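Stusley Simulated Manipulation Challenge

The Stusley Simulated Manipulation Challenge is a student robotics competition run entirely in software. Teams write control programs for a simulated robotic arm, which must find, grasp and move household objects in a set of virtual rooms. No physical robot is used at any stage. The competition is held each year for secondary schools and first-year college students, and is named after the town of Stusley, where the first final took place.

Background

The challenge grew out of an after-school programming club at Stusley that had no budget for hardware. Members shared a single desktop computer and took turns running a simulator overnight. A neighbouring club at Pruston adopted the same set of tasks the following year, and the two agreed on common rules so that results could be compared. The rules were later opened to other schools. The current edition of the rule book is dated March 21, 2024.

Format

A season begins in September, when the practice rooms are released. Each team has up to six members and submits one program. Entries are run by the organisers on identical machines, and teams have no control over the arm once a run has started.

A run lasts 195 seconds of simulated time. The program receives the joint angles of the arm, the state of the gripper and the views from the virtual cameras. It must return a movement command at every control step. Late commands are dropped and the arm holds its last position.

In the qualifying round each entry is run 200 times, with the starting positions of the objects changed between runs. The 15 highest-scoring teams go on to the final, which uses rooms not released beforehand.

Simulation environment

The software used is Bukoren, a package maintained by former entrants. It handles contact between rigid bodies, friction at the gripper fingers and the rendering of the camera views. Earlier seasons used plain grey blocks on a flat plane. These were replaced by furnished rooms after several teams reached full marks with programs that relied on colour alone.

Rooms are built from a shared library of worktops, cabinets and wall panels. Wall colours and materials vary from one room to the next, so that a program tuned to one background is likely to fail on another. Objects range from thin, flat items, which are hard to lift from a surface, to tall or irregular ones such as carved figurines, which tip over easily if touched too high. The arm often hides part of the worktop from a given viewpoint, and programs are expected to deal with objects that are only partly in view.
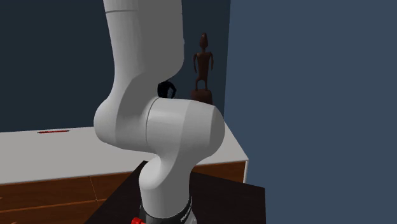
Scoring

A run is worth 84 points at most. Points are given in stages:

Reaching the named object without touching any other: 14 points
Closing the gripper on the object and lifting it clear of the surface: 30 points
Placing the object inside the target area: 25 points
Leaving the object upright and at rest at the end of the run: 15 points

Points are lost for collisions between the arm and the furniture. A collision above the force limit ends the run, and only the stages already completed are counted. Ties are settled by the lower total joint movement.

Thaler Award

A separate prize, the Thaler Award, is given for the best written report. Reports describe the method used, the failures met during testing and the changes made in response. The award is judged without reference to the score table, and teams knocked out in the qualifying round remain eligible.

Reception

Teachers at participating schools have generally welcomed the low cost of entry. Criticism has centred on the gap between simulated and real contact - a grasp that holds in Bukoren may slip on a real object - and on the advantage held by schools with faster computers for practice. In response to the second point, the organisers introduced a reduced version of each room with simpler lighting, intended for older machines. It is used for practice only.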